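Flalent 4 canvassing app: review after one primary cycle

Flalent 4 is a walk-list and voter contact application for small campaigns. I used it from October through the close of a county commission primary, on two phones and one aging tablet, with 44 registered canvassers on the account. The campaign had previously run on Bozkurt, and most comparisons below are to that product.

Setup is done from a desktop browser. The voter file imports as a delimited text file, and column matching is manual. Party registration and precinct mapped correctly on the first pass. Apartment numbers did not, and had to be merged into the street address field before the import would accept them. Carol Staniforth, our field director, redid the file twice and then wrote a script for it.

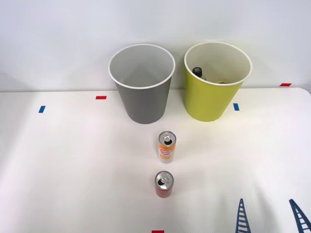 Turf cutting is the strongest part of the package. Precincts can be split by drawing on the map or by setting a target number of doors, and the second method respects major roads, which Bozkurt never managed. Each finished turf gets a color, and the color follows it onto the phone, the printed list and the turnout report. The palette is muted. Two of the defaults are a gray and a yellow-green, close to the pair of paper cups on the white table, and those can be told apart at arm's length. The two blues cannot, and I changed one of them on the first evening. Custom colors are stored per user, so every organizer has to repeat the change.

On the phone, the script screen holds up to seven questions. Answers are saved locally and sent when a signal is available. In the rural half of the district, sync ran late but lost no records that I could find. Battery use was high with the map open. Turning off live location fixed most of that and disabled the nearest-door sort. 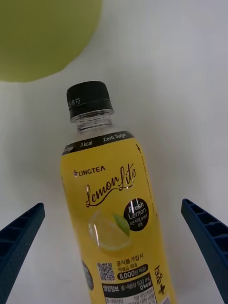
Reporting is weaker. The daily summary counts attempts and contacts correctly but combines "refused" and "moved" in one line. Itziar Manzano, who handled our early vote tracking, exported the raw table every night and separated them by hand. The export takes almost 2 minutes on a full file and gives no progress bar. Returned ballot data can be loaded to drop voters from the lists, though only by an account owner.

Support answers by email only. Both of my tickets were closed within a day, one with a working fix.

Pricing is per active canvasser per month. A canvasser who logs in once is billed for the full month, so deactivate unused accounts before the billing date.

Suitable for county and state house races. Larger campaigns will want separate reporting software.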